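Apr 23, 2022

Equipment round, second go. Writing this down so that when Settimio asks in January why we bought what we bought, I can point at a page and go and make tea.

Where we are: the form wants one number and one paragraph. We have four numbers that disagree and no paragraph. Dario Greco's spreadsheet says 3,131 for the whole list. Mine says less, and the difference is that Dario put in delivery and I had decided, on no evidence, that delivery was a state of mind. His figure stands.

What we asked for last time and did not get: a second arm. What we are asking for this time: everything except a second arm. Settimio Colombo's view is that the panel will remember us as the people who wanted an arm and be so relieved that they sign for the rest. I've heard worse strategy.

The list as it stands after this morning:

Spare fingers for the hand. Donati sell them singly or as a full set. Singly is dearer per finger, obviously, but we only ever wear out the same two, and the set comes with a thumb we have no use for until the day we do. Put down for the set. Dario disagrees, see his note in the margin, which I can't read.

Finger pads. Kolilent do a stick-on sort, 20 to a sheet. Want 8 sheets. Before that I'd like one sheet to try, because the last stick-on sort had opinions about room temperature. Emailed them for a sample. They've replied asking what our annual volume is. I have said "growing".

Cable guides. Cheap. Just buy them. They don't need to go on the form and I refuse to write a paragraph about them.

Controller service. Clerkon quote 600 for the visit, parts extra, and won't say what parts until they've visited. I asked what a typical visit comes to and was told there isn't a typical visit. So 600 on the form, and a line for contingency, which Dario calls the honest column. Check whether the visit has to be booked before the money lands or after. If before, we have a problem, if after, we have a different one.

Lights. Two more on stands. Shadow from the arm still falls right across the cloth and I'm tired of it. Mikico have them but the stands look like music stands and I suspect are music stands. Ask whether the heads come off.

Things to pick up. This is the bit the panel queried last time ("Consumables - please justify"). Fair enough, on paper it reads like we're ordering lunch. What's needed is range: soft, crinkly, flat, hard, awkward. Packets are good because they are flat and shiny and give the hand nothing to get hold of. A postcard box is good because it's wide and has proper corners. Soft toys are good for being soft. None of this costs anything to speak of, but if it comes out of our pockets again I shall start keeping receipts out of spite. Suggest a small fixed sum per quarter and call it test items. Do not write snacks on the form. Settimio wrote snacks on the form.

The two-things-at-once grip needs its own line in the paragraph, I think. It is the best argument we have for the finger set: holding one object is fairly forgiving of a worn pad, holding two pressed together much less so, and that's the job people ask us about. Want a sentence that says this without sounding like a threat. Tried three. All sounded like a threat.

Lease or buy, for completeness: looked at leasing a newer hand. The monthly figure is lovely until you multiply it. Also the lease people want it back in "as supplied" condition, and I have met this lab. Buying spares for the one we've got.

Tablecloth: keeping it. Dario wants a plain grey one for tidiness. The waffle one has been on the table for most of what we've done, and changing it halfway through means explaining it forever. Would take a second identical one if anybody can find out where the first came from. Not on the form either.

To do:
- Dario to send final sheet with VAT shown separately this time
- me: paragraph, one, under the word limit
- me: chase Kolilent for sample pads, be vague about volume
- Settimio: ring Clerkon, get the visit terms in writing, not "he seemed fine with it"
- someone: measure the gap between the posts and the curtain before we order light stands that won't go in it

Still open: whether the contingency line should be a round number. Settimio says round numbers look made up. It is made up. Leaving it till tomorrow.

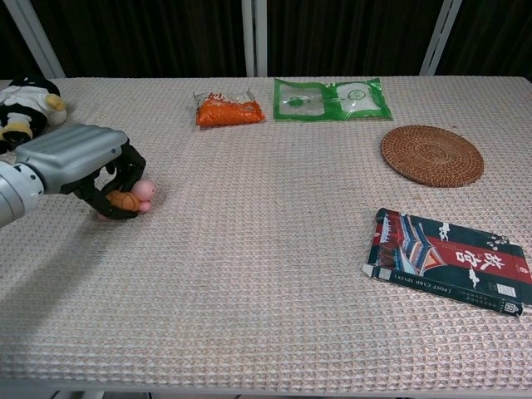

Two items in the one grip. Packets at the back, coaster and postcard box to the right.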